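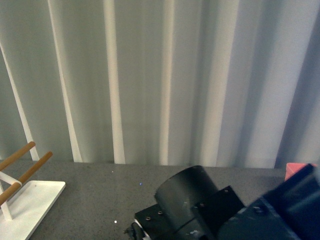 Station 2, arm at the right of the table, drying rack at the left.

kodari-rack-towel: data card and equipment plan

Version 0.3, updated in March. Maintained by the Hirnine manipulation group. Purchasing questions go to Colette Cordier.

Summary

This release holds 137 episodes of tabletop work with a towel and a drying rack. It was put together to settle what a second station should contain before we order one. The data is usable for training, but the set is small and the table layout barely changes. Treat it as a planning set with recordings attached.

Contents

episodes/ - one folder per episode, head view and wrist view stored separately
meta/ - arm logs, station notes, operator initials
budget/ - the line items below as a spreadsheet, with quotes
CHANGES.txt - differences from 0.2

Station budget

All amounts are in dollars, before tax and shipping. The ceiling for everything other than the arm is 3,000 per station. The current list comes to 2,110:

Gripper and adapter plate (Pirkby): 1,240
Wrist camera, bracket and cable (Coman): 385
Head camera and mount: 290
Table surface, curtain and rail: 145
Rack, towels, small props: 50

The arm is on a separate capital request and does not count against the ceiling. The remaining 890 is held for spares. Please do not spend it on a second rack.

Spares

Order one full set of fingers and one camera cable with each gripper. Coman ships cables in 13 days, Pirkby fingers take longer and the date on the quote has slipped before. A station with a dead wrist camera can still be run from the head view, but those episodes are left out of the release.

Cable routing

The wrist cable needs slack for the full turn of the last joint. Plan for a longer cable than the straight-line distance suggests. The plug on our unit has a ribbed strain relief and leaves the camera on its right side, so keep that side of the bracket clear when choosing a mount. Large cloth can bunch over the gripper, and the bracket should hold the camera above it.
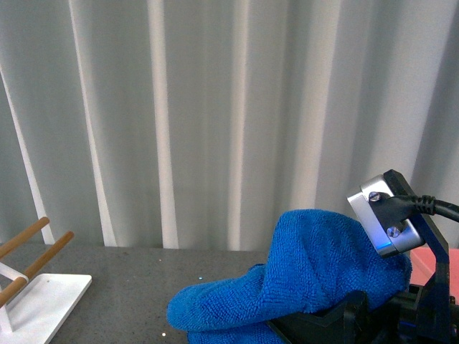
Colette Cordier asked in review whether the camera line could be dropped from station 3 altogether and the money moved to a better head camera. Her point was that two stations with different views are cheaper than two identical ones, and that we have never measured what the wrist view adds. The line stays in for now - the comparison is planned for version 0.4.

Known limits

One table, one curtain, one lighting setup.
Rack position varies little between episodes.
Force readings are not calibrated across gripper swaps.
Prices are from single quotes and expire at the end of the quarter.

Ordering

Send the spreadsheet row and the quote together. Orders without a row number are returned. Grippers and adapter plates go on the same order, as Pirkby drills the plate to match.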